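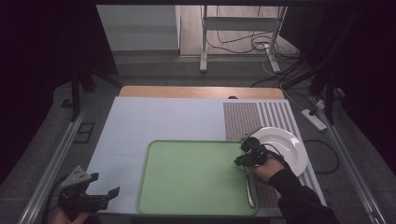

Home | Trays | Placemats | Plates | Care | FAQ | Contact

Frequently Asked Questions

We sell things that go on tables. You would think this would not generate many questions. These are the ones that reach us most often at Hirkard Table Goods, with the answers we give when we have had our coffee.

Does the placemat go under the tray or next to it?

Next to it. The tray is for carrying things to the table and for holding whatever hasn't found a home yet. The placemat marks where somebody eats. Stacked, they do neither job well, and the tray will slide around on the weave every time someone reaches for the salt.

On a small table you may have to let them touch. If they overlap by an inch, no one will write to us about it. (One person did.)

Which way should the stripes run?

Any way you like, as long as all of them run the same way. Most people point the stripes away from the diner, toward the middle of the table. Sideways stripes make a narrow table look wider, and if you have a narrow table you will try this at least once.

Where does the spoon go?

On the right, on the mat, beside the plate. If there's a knife, the knife sits between the plate and the spoon. Forks go on the left.

We are aware that in most homes the spoon spends its life leaning on the edge of the tray until someone wants it. This works fine for breakfast. It works less well when the tray is picked up and the spoon isn't ready.

Is the tray dishwasher safe?

The Edov tray is, on the top rack. The Mittal tray is not, and it says so on the bottom in letters large enough that we feel we did our part. Wash the Mittal by hand in warm water and stand it up to dry. Lying flat, it keeps a little puddle along the rim for the next person's sleeve.

How much weight can I put on a tray?

The tray will take more than you will. A full dinner for two, with a water pitcher, is a lot to carry through a doorway. Make two trips.

My plate is glossy and shows every fingerprint. Is it defective?

No, it's glossy. Hold plates by the edge when you set them down and keep your thumb off the rim. If you're setting a table well before people arrive, give each plate a last wipe with a dry cloth. Microfiber is good. The shirt you are wearing is what everybody uses.

How do I pick up a plate that is lying flat on a mat?

Tip it up from one side, get your fingers underneath, then bring the other hand in. A wide rim gives you plenty to hold. Dragging the plate to the edge of the table also works, and brings the placemat with it, along with the spoon and possibly the candle.

Can the placemats go in the washing machine?

The Tesell woven mats can, on cold, inside a pillowcase. Do not put them in the dryer. They come out with a curl that 45 minutes under a stack of cookbooks will mostly fix – a customer tested this for us without being asked. For everyday crumbs, shake them outside. For tomato sauce, blot and hope.

Why don't the colors of my tray and mats match?

They aren't supposed to. Pale green next to brown and gray looks calm, and you can replace one piece without replacing the lot. If you want everything in one color, our Mittal sets come that way. They sell very well to people who own a label maker.

Do I need something under all this to protect the wood?

If your tabletop is real wood and you like it, yes. A plain surface cover catches drips and stops the tray from scratching the finish. Leave a little wood showing along the edge so guests know it's there. Covers come in 80 cm and 90 cm widths; measure first, and measure the table, not the cover you already have.

How do I clear the table without making a mess?

Empty the tray first. Utensils go on it, all pointing the same way, and then cups. Carry plates separately, no more than four at a time. Mats come off last so they can catch the crumbs, which you then carry carefully across the room and drop beside the trash can.

Can I return a single placemat from a set?

No. We tried it for one June and ended up with a drawer of widowed mats that match nothing. Whole sets can come back unused within 45 days, with the paper band still on.

I have a question that isn't here.

Write to us using the form. We answer in the order received, and questions about napkin folding go to whoever lost the last argument in the office.

Hirkard Table Goods | Contact us | Shipping and returns | © Hirkard. All rights reserved. | Back to top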